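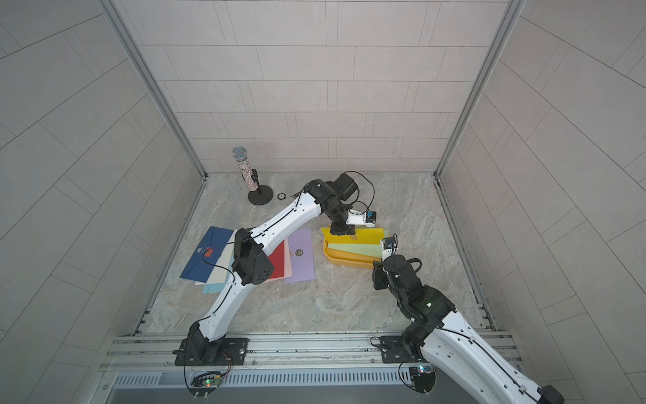 Colored envelopes spread in a fan, with yellow and mint green in the tray.

Flimora Envelope and Seal Records
README and data card, version 4
Last revised 1/21/21
Maintained by Erhan Ersoy. Seal fields by Sibusiso Sithole.

Summary

Flimora is a table of records on colored envelopes and the round seals used to close them. Each row stands for one envelope at one inspection. The table has 950 rows and covers 600 envelopes, so a good number of envelopes appear more than once. Repeat rows are kept on purpose and share an envelope_id. The record covers color, paper, flap, seal, marks on the face, and the condition of the fold lines.

The table was started to answer one question: which paper and seal pairings still hold after the envelope has been stacked, fanned out, sorted into a tray and stacked again. It has since been used for color naming and for checking stock against orders. It was not designed for either, and the notes under Known Problems should be read before using it that way.

Contents of the package

envelopes.csv – one row per inspection
seals.csv – one row per seal, joined on seal_id
colors.csv – the color list, with accepted and retired names
marks.csv – stamps, ink marks and labels found on the face
changes.txt – what was changed between versions
README.txt – the present file

All files are UTF-8, comma separated, with a header row. Empty means not recorded. A zero is a real zero.

Color names

The list has eight base names: navy, cream, light blue, red, pink, lavender, yellow and mint. They are everyday names, picked by eye under the same light. They are not tied to any printer's or paper maker's chart. Paper from the Mesetti batches came with its own shade names; these are kept in colors.csv under supplier_name and should not be used for grouping.

Rules for assigning a color:

1. Judge the outside of the closed envelope, face up. The lining is recorded separately in lining_color.
2. Judge it apart from the others. Cream next to light blue looks yellower than it does alone, and pink next to red tends to get called white.
3. If two people disagree, enter both names separated by a slash and set color_sure to 0.
4. Do not invent a ninth name. Use other and write the shade in the notes field.

Lavender was called purple in versions 1 and 2. Mint was called green. Both old names are still accepted by the check script and are converted on load.

Envelope fields

envelope_id
Text. The letter N or M followed by digits. N is the Nel purchase, M is Mureck. The number has no meaning beyond order of arrival.

inspection
Whole number, starting at 1 for each envelope.

color, color_sure
See above.

paper_surface
One of smooth, laid, pearl, other. Laid is used only where the lines can be felt with a fingernail.

flap_shape
One of pointed, square, round, none. None is for flat cards and loose sheets that were filed with the envelopes. A sheet lying face down is easily taken for an envelope, so turn it over before filling in this field.

flap_state
One of open, tucked, sealed, torn.

seal_id
Link to seals.csv. Empty if there is no seal on the envelope at the time of inspection.

fold_wear
0 to 3. Zero is a crisp fold. One is a fold with a soft edge. Two shows a pale line where the color has cracked. Three is a fold with a hole or split in it. Dark papers score higher here than light ones for the same handling, as the cracked line shows up more. No correction has been applied.

corner_wear
Same scale, worst of the four corners.

position
Where the envelope was when picked up for inspection: fan, stack, tray or single. A fan is any spread in which each envelope overlaps its neighbor and some part of every one can be seen. If one is fully covered, enter stack.

notes
Free text. Mostly short.
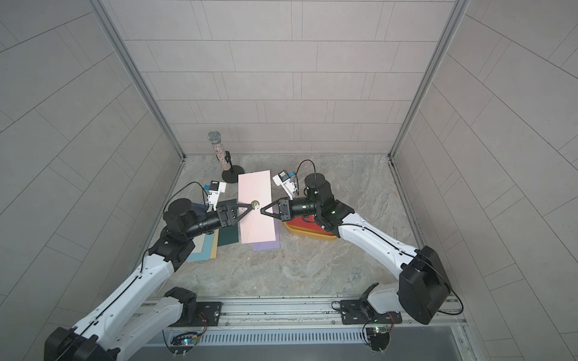
Pale pink sheet laid lengthwise, small round gold piece resting on it.

Seal fields

Sibusiso Sithole rewrote this part for version 3, and the old seal columns in envelopes.csv were dropped at that time. Anything about the seal itself now lives in seals.csv.

seal_id
Text. S followed by digits.

kind
One of wax, sticker, metal, unknown. Use unknown freely. Shiny wax, foil stickers and thin metal rounds are hard to tell apart from above, and a wrong guess is harder to find later than an empty answer.

rim_color, center_color
Two fields, since many seals have a border and middle of different colors. For a plain seal, enter the same color in both.

diameter_mm
Measured across the widest point, including any spill past the rim. Wax seals are rarely true circles.

attachment
One of fixed, loose, resting, missing. Fixed means that it stays put when the envelope is tilted. Loose means attached at one side only. Resting means placed on the paper with no bond at all. Attachment can only be filled in after a tilt test. Looking is not enough, and rows filled in by eye were blanked in version 4.

offset_mm
Distance from the center of the seal to the tip of the flap. Left empty for anything with attachment set to resting.

Seals found lying away from any envelope get a row in seals.csv with no matching row in envelopes.csv. Join from the seal side if these matter to you.

Marks

marks.csv holds anything printed, stamped, written or stuck on the face of the envelope, apart from the seal. The fields are envelope_id, inspection, mark_kind, mark_color, place and legible. Place is given on a three by three grid, read with the long side horizontal. A stamp near the middle of the face is place 5, wherever a postal stamp would normally go. Two marks side by side get two rows.

White marks on navy are under-recorded for cream and light blue, for the plain reason that white on pale paper is hard to see. Comparing mark counts across colors will give a false result.

Sorting procedure

The steps below apply to every inspection from version 2 on.

Spread the envelopes on a clear part of the surface, flaps all facing the same way. Read the position field before moving anything. Take the top envelope first. A lower one pulled from under the others drags at the seal above it, and drag was the main cause of loose seals in the Mureck rows.

Place each inspected envelope in the tray. The tray should be shallow, with rounded rims; a square rim catches the corners and adds to corner_wear. Lay envelopes flat, overlapping by half at most. Seals face up, staggered so that no seal presses on another. When the tray is full, empty it into the storage box in the same order.

For the tilt test, hold the envelope by its short sides over the tray and raise one end slowly until it stands upright. Hold for a count of 8. Record what the seal does, then lay the envelope down again. Do not touch the seal with a finger before the test. Pearl papers take a print, and the print weakens any later sticker.

A hard, smooth surface is fine for spreading. It lets the fan slide apart without lifting. Patterned surfaces with pale veins make cream and light blue edges hard to pick out, so run a hand over the area before packing up.

Coverage

Red and navy come mostly from Nel. Pink, lavender and mint come mostly from Mureck. Yellow, cream and light blue are mixed. Color and source are therefore tangled together, and a difference between, say, red and mint may only be a difference between two suppliers. Filter to one source before comparing colors.

Almost 600 seals are listed. Wax is the largest kind, then stickers. Metal rounds are few and came in late.

Sizes are not evenly spread either. Small envelopes were bought first and have the most repeat inspections.

Known problems

– Rows with inspection set to 1 were filled in by one person for Nel and by two for Mureck. The Nel values look more consistent than they should.
– fold_wear was on a 0 to 4 scale in version 1. Converted values were rounded down.
– lining_color is empty for every sealed envelope. Those envelopes were not opened.
– Light pink and cream were swapped in a short run of Mesetti rows. The ones found have been fixed. The run is marked in notes with the word check.
– Six envelope_id values were reused after damaged envelopes were thrown out. Their later rows carry the suffix b.
– Diameters measured before version 3 were read from a ruler laid beside the seal and may be off by a millimeter.

Suitable uses

Comparing wear between papers from a single source. Looking at which seals come loose in handling. Testing form designs for small stationery inventories.

Less suitable: color matching, price work, claims about any paper maker's full range, anything involving mail that has gone through the post. None of the envelopes in the table were mailed.

Changes in version 4

attachment blanked where no tilt test was done. kind now allows unknown. Loose seals given their own rows. Position value spread renamed to fan. The old PDF form was withdrawn; please discard printed copies.

Planned for February: a split of the notes field into handling notes and measuring notes, and a second pass over the check rows.

Corrections

Send corrections to Erhan Ersoy with the envelope_id, the inspection number and the field name. For seals, give the seal_id as well and copy Sibusiso Sithole. Corrections to color need a second opinion before they are entered.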